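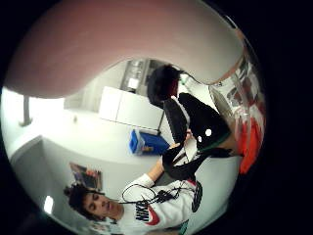
Dorota Grabowska wrote:
> Does anyone still have the sourdough rye recipe from the January swap? Mine came out flat again. I used 200 grams of starter and let it rise 30 minutes in the pan.

Hi Dorota,

I have it. The starter amount is fine, but 30 minutes is too short for rye in a cold kitchen. Mine takes nearly 10 hours — I leave it overnight with a damp towel over the pan and bake before breakfast.

Check your flour too. Fengying Yin switched to a coarser one last winter and had to add more water. The dough should be sticky enough that you need a wet spoon to move it.

I'll type up the full recipe tonight and send it to the list.

Benedikt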